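May 2, 2023

Second day with the Okham tabletop kit from Després, and I'm going to try to write things down as I go this time (Hiếu Tôn is still teasing me about my April notes, and he's right, I couldn't read half of them either). Today was all dishware handling, gloves on, with the kit's own gripper-tool cameras.

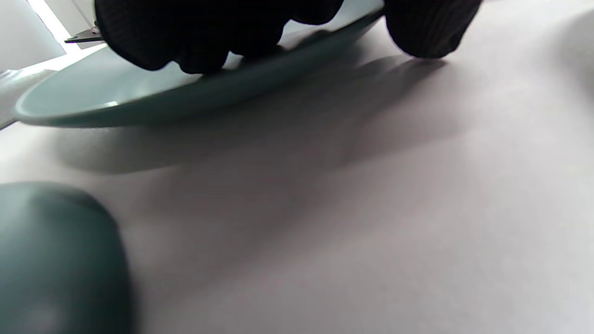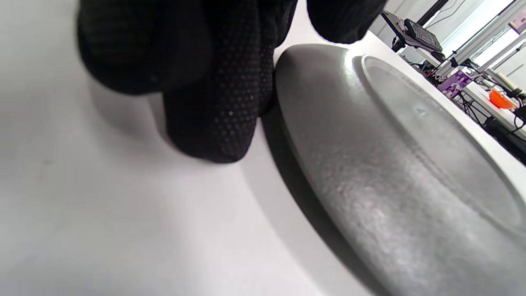
So, first impressions of the trial package, before I lose them. The quote stands at $2878 with the support plan and $2449 without, and I'd lean toward paying for support, mostly on the strength of how patient they were on the phone when I couldn't get the sync to hold. That turned out to be a setting on page 169 of the manual, which is a long way to bury a setting you need on your first morning!

I have 202 clips saved on the Wasley drive, in the folder marked "dishes." I haven't gone through them properly yet. What I want to look at is whether the close viewpoint gives the Atitz tracker enough to work with once a hand covers a good part of a rim, and whether glossy glaze throws it off more than a duller finish does. My hunch is that shadows will give us more trouble than shine, but that's only a hunch and I'd like to be wrong.

Things to ask Després: can we get a longer cable, does the trial license cover two laptops, and is the exposure lock per camera or for the whole set?

Hiếu, if you get in before me, please leave the focus rings where they are. I finally like them.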